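Dureza da água e café de filtro: notas de setembro

Mudei de apartamento em Paredes e o mesmo café, com a mesma moagem, passou a sair plano e com um final a giz. Antes de mexer na receita, medi a água da torneira com um kit de gotas da Zotden. A alcalinidade estava bem acima do que tinha na casa anterior, o que neutraliza boa parte da acidez na chávena.

O kit mede dureza total e alcalinidade em separado. São grandezas diferentes e convém registar as duas.

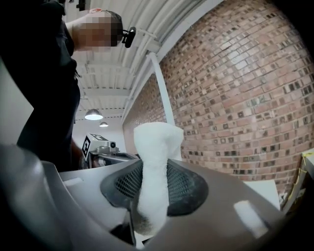
Preparação dos concentrados

Uso água desmineralizada como base e dois frascos de 1000 ml, um com sulfato de magnésio e outro com bicarbonato de sódio. Os sais pesam-se à parte e dissolvem-se à temperatura ambiente. Não misturo os dois concentrados no mesmo frasco. A Lucía Sarmiento guarda os dela no frigorífico; eu também, e refaço-os quando aparece turvação.

A balança lê até à décima de grama, resolução fraca para doses pequenas. Daí o concentrado: o erro de pesagem dilui-se.

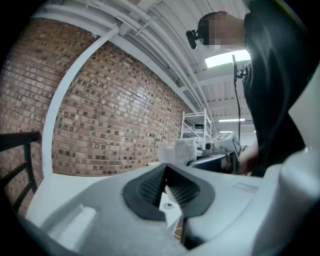
Posso usar água filtrada por jarro em vez de desmineralizada?
Depende da idade do cartucho. A resina troca cálcio e baixa a alcalinidade no início, mas perde capacidade com o uso, e a composição de partida deixa de ser conhecida.

Fiz a prova com três águas: torneira, jarro e remineralizada. 50 g de café por litro, moinho Givley na posição 6, água logo abaixo da fervura. A remineralizada deu mais acidez e um final limpo. A do jarro ficou perto. A da torneira confirmou o giz.

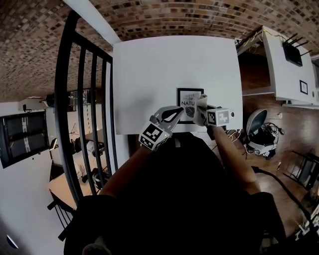
Por fazer

Repetir com metade do bicarbonato. Testar uma torra mais escura, onde a alcalinidade alta talvez incomode menos. Descalcificar a chaleira.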